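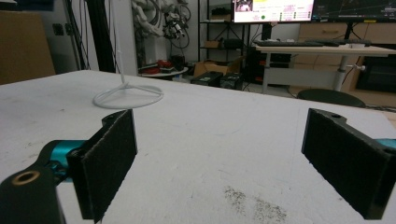 Gripper open over the white tabletop, felt pads on both fingers.

Ticket: phone fleet, sync stops after OS update
Opened by: Annelore Kröger, device management, Heitmann
Status: closed, workaround in place

Reported problem
After the May OS update, company phones enrolled through Dunari stop syncing calendar and contacts. Mail still arrives. The sync screen shows "Last updated" with a time from before the update and never changes. Restarting the phone makes no difference.

Scope
Only phones on the Urkivora carrier profile. Same model and OS build on the other profile syncs normally. The fleet is some 3000 handsets, and the update was already approved for all of them when the first report came in.

Log

08:40 – Paused the rollout in the Dunari console. Phones that had already downloaded the package will still install it overnight.

09:15 – Pulled device logs from two affected phones. Both show the Flovlow sync agent starting, requesting a token and exiting with code 4. No retry is scheduled after that.

10:05 – Removed and re-added the work account on one phone. Sync ran once, then failed again with the same code. Not a fix.

11:30 – Moved the second phone to office Wi-Fi with mobile data off. Sync completed and kept running. Turned mobile data back on and the next sync failed. Points to the carrier profile.

13:20 – Compared the old and new profile. The update replaces the access point settings and sets the address type to IPv6 only. The token server is reachable over IPv4 only.

14:10 – Set the address type to IPv4/IPv6 by hand on both phones. Sync completed on mobile data. Left them running with a five-minute interval.

15:45 – No failures on either phone. Built a corrected profile in Dunari and pushed it to the test group.

16:30 – Test group clean except for one phone with a full disk – separate ticket opened.

Resolution
Corrected profile pushed to all phones on the Urkivora profile. Rollout resumed. Users do not need to re-add the account, but the phone has to be restarted once after the profile installs.

Open item
Flovlow has been asked to add a retry after code 4 and to list the code in its documentation. No date given.

Heitmann Device Support | Contact the help desk | Back to top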